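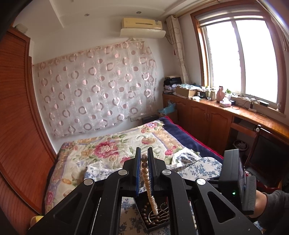 Do I need to know anything about robots to take part in the Hondik project?

You don't need any experience at all, only two working hands, a bit of patience and a room at home where you can make a small mess for an hour.

Hondik is the student project of the Clestbridge Robotics Club, and we are looking for 12 people to join us as home recorders for the coming year. Students at the college are welcome, and so are their parents, grandparents, lodgers and neighbours. Last year's group was nearly all engineering students, lovely people every one of them, but they did tend to pick things up in the same careful way, and we would dearly like to have a wider range of hands this time.

The work itself is simple to explain. You borrow one of our hand-held grippers, which has a camera on it, and you use it to do small household jobs: moving things from one tray to another, tidying a drawer, lifting a necklace out of a tangle of beads and putting it down again. Each go is recorded, and the recordings are used by our second-year students to teach Palico, the arm that lives on the long bench in the workshop, to do the same sort of job by itself. Palico is already quite good with cups and wooden blocks. It is very bad with anything that dangles, slips or knots itself up, and so this year's theme is what we have been calling "fiddly things" — string, beads, chains, ribbons, shoelaces, the lot.

Our target is 3000 recordings by the end of March. We have 214 so far, made over the summer by a handful of us at home, so there is plenty left to do!

What we ask of you

Each recorder is asked for 100 recordings over the year, and you may spread them out however you like. Most single goes last less than a minute, and once you are in the swing of it you will find that a good many can be done in one sitting. We do ask that you come to one training evening at the workshop before you start, where we will show you how to hold the gripper, how to charge it and how to check that a recording has saved properly. (Please do come even if you are handy with gadgets. The saving part catches everyone out.)

Please use your own home and leave it as it is. Patterned bedding, a cluttered worktop, a curtain that doesn't hang straight, all of it helps, as Palico has so far seen rather too much of one grey bench. Do put away letters, bank cards and family photographs first, and let anyone you live with know when you are recording. If a go goes wrong and you drop the thing, keep it and mark it as a drop on the sheet. We want those as well.

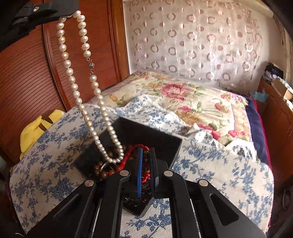

Can I use my own jewellery for the bead and necklace jobs?

You are welcome to, as long as it is nothing you would be upset to see broken, and if you would sooner not, we can lend you a bag of costume pieces along with the gripper.

The bags were put together from charity shop finds and the bottoms of our own drawers, and they come with a tray or a box to work in. Cuadros, the bead and haberdashery shop on the market square, has kindly let us have their odds and ends too, so if you have a liking for some particular sort of trimming, tell us and we will see what is in the tub.

What you get

There is no pay, I'm afraid, as we are a student club and what money we have goes on screws and batteries. We do cover bus fares to the workshop, and there is always tea and generally cake on training evenings. Every recorder is named in the project report unless they would rather not be, and you will be invited to the showing in the main hall, when Palico tries its hand at the bead tray in front of everybody. Students on the technology course can count their hours towards the practical log — ask at the workshop for the form.

You should be 16 or over, and able to hold something a little heavier than a hairdryer for a few minutes at a time. If your grip is weak or your hands shake, please don't let that put you off. Have a word with us first and we will work out shorter sittings.

How to join

Fill in the card at the workshop door or pick one up from the college library, and let us have it back by 1st September. Tell us when you are usually free, whether you are left-handed (we are short of left-handers) and which fiddly things you have at home that you think we ought to try. We will write to everyone, including those we can't fit in this time, and names left over will go on the list for spare places.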